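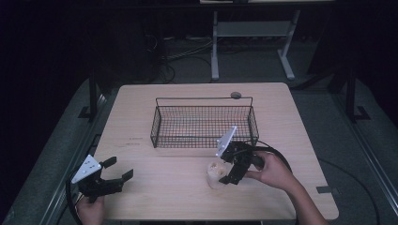 Should a town keep printing its bus timetable?
A town should keep printing it for as long as people who ride the bus ask for it, and in Kurton they still do.

The transit office wants to stop in June. The folded timetable would go, and so would the paper panels at most of the stops. Riders would be told to use the app or call a number. I have read the proposal twice and I think it is a mistake, though a smaller one than some of my neighbors are making it out to be. Buses will still run. People will still get to work. My complaint is that a useful thing is being dropped to save an amount of money that would not pay for one new shelter, and that the people making the decision mostly drive.

I ride the number 9. I have ridden it for most of my working life, and I have the app on my phone. It is a decent app. It tells me when the bus is late, and paper will never do that. On a cold morning I look at the app before I put my coat on, and I would not want to give it up. If the proposal were to spend money making it better, I would be for it.

But the app answers one question, which is when the next bus is coming. A timetable answers a different set of questions. When is the last bus home? How long would I wait if I missed the connection at the hospital? Is it the same on a holiday? Could I take that job across town if the shift starts at six? You can get those answers out of the app if you type in the trip, change the date, change the time and do it again. With a timetable you run a finger down a column.

Wanpen Somboon plans her mother's clinic visits from the folded one. She has a smartphone and is better with it than I am. She told me she likes to see the whole day because the clinic never finishes when it says it will, and she wants to know what the choices are at eleven, at noon and at one without looking it up again in a waiting room where the signal is poor. I don't think that is nostalgia. She is using the right tool for what she has to do.

The transit office says usage is down. I don't doubt it. The last print run was 300 copies, which is very low for a town this size, and I am told that 80 were left over. From this the office concludes that riders have moved on. I draw a different conclusion, having tried to get one. The rack on the bus was taken out when the new buses came. The library ran out and was not sent more. The remaining copies were behind the counter at the transit office, which closes before most people are done with work. If you make a thing hard to get, fewer people will get it, and you haven't learned much about whether they wanted it.

Ashraf Badawi, who sits on the town council and who I usually vote for, made the best case on the other side. He said that a printed timetable goes wrong the moment a route changes, and that a wrong timetable is worse than none. He is right that wrong ones cause trouble. Two winters ago the evening times on the 9 were moved by 10 minutes and the old panels stayed up for weeks. I stood at the stop with a man who had missed his bus on account of it, and he was not happy. But the fix for that is to change the panels when the times change, and to change the times less often. Other towns manage to hold a schedule steady for half a year. It is good for riders whether it gets printed or not, as people build their days around it.

There is also the matter of phones. Everyone has one, the proposal says. That is close to true, and it skips over a lot. Phones run out of charge. Data plans run out near the end of the month. Screens crack, and the crack always seems to go through the part you need. Children ride the bus. Visitors ride the bus, and a visitor who steps off a train and sees a bare pole with a square code on it does not know whether a bus comes there twice an hour or twice a day. Often they will call a cab. A panel with times on it tells a stranger that there is a service and that somebody looks after it.

I should be fair about the phone line. I called it three times to see how it works, and twice I spoke to a polite person within a few minutes. The third time I gave up. It is closed in the evening, when I would most like to know about the last bus.

Hatem Ramadan wrote to the local paper to say that the money should go to more buses. I agree with him that more buses would be better than more paper. If the office could show that dropping the timetable would put even one extra evening trip on the 9, I would stop writing this and go thank them. The proposal does not say that. The savings go back into the general fund, and I have lived here long enough to know that a saving in the general fund does not come back out as a bus.

What I would like is modest. Keep the panel at every stop, with a date printed at the bottom so riders can see how old it is. Print the folded timetable twice a year, on cheap paper, in one color. Put it back on the buses, where the riders are. Send a stack to the library, the clinic and the high school. Put a version on the website that prints properly on a single sheet, so that anyone who has missed out can make their own or make one for a parent. At present the online version comes out on five pages with the column headings on the first one only.

Then count what is taken over a year with copies on the buses, and decide. If the stacks sit there untouched, I will accept that I am in a small group and learn to live with the app. I'd only like the test to be done before the answer is written down.

Comments on the proposal can be handed in at the transit office or left with the driver, who has a form. Ask for it, as the forms are kept up front by the fare box and are easy to miss.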